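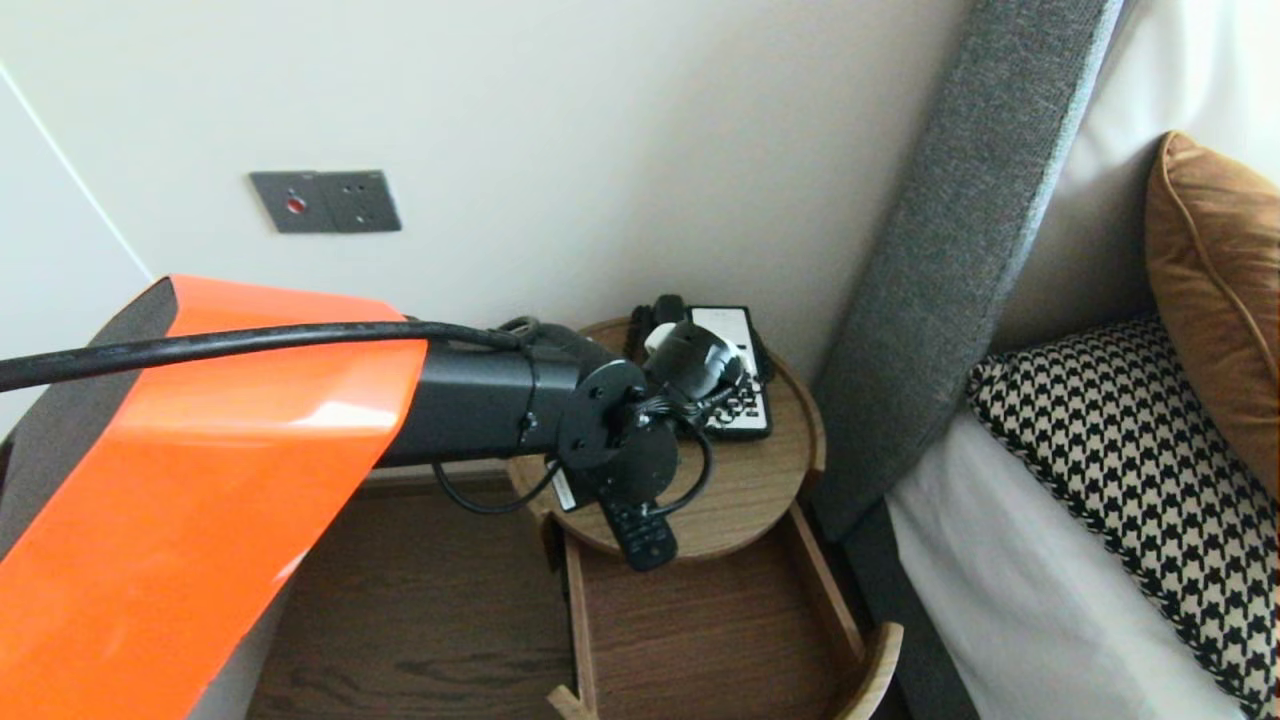
I love a round bedside table, and I'll defend it to anyone with a square one. Ours came from Ritelach, a small shop near Zamora, and it cost 80 euros in March. Best money we've spent on the flat!

The usual complaint is that a round top wastes the corner. Well, yes, a bit. But go to the bathroom in the dark a few times and tell me you miss those sharp edges. I had 22 years of bruised thighs from my old one.
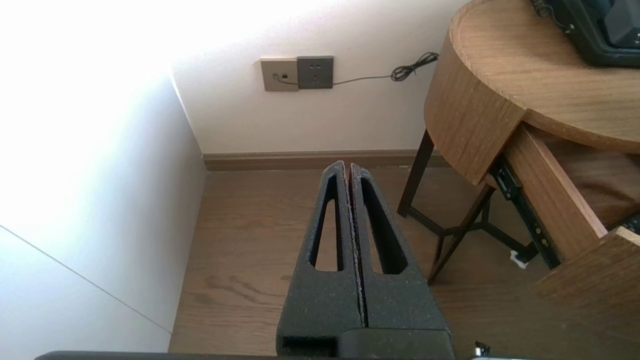 Sockets on the back wall, round table to the right.

Then there's the gap behind, where a curve meets two straight walls. Cables can drop down there - chargers, phone leads, the lot - and you can still get a hand in to fish them out. Try that with a cabinet pushed flat against the plaster.

What goes on top matters just as much. I'm all for a proper telephone by the bed, and for giving the remote a home there too. It spends half its life under the duvet otherwise, and I've slept on the volume button more than once (the neighbours were very kind about it).

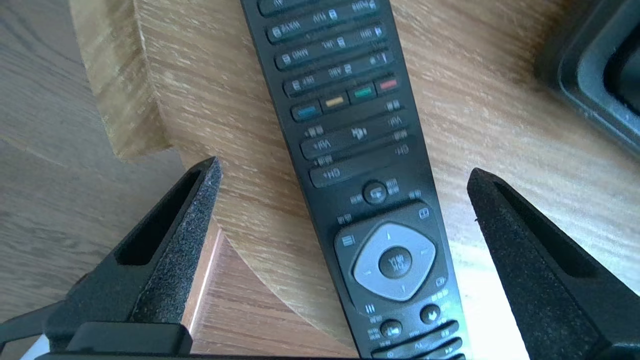 The remote, number keys and all, on light oak.

Pale oak is lovely for this. Black things show up on it straight away, even when you're half asleep and patting around for the off switch.
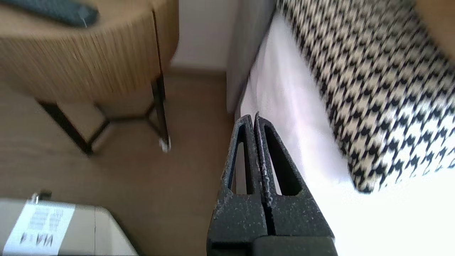
What about drawers?

I don't want one. A drawer by the bed fills up with dead batteries and old receipts, and I speak from experience. Give me a small top and a good lamp on the wall, and I'll keep it tidy - most weeks, anyway.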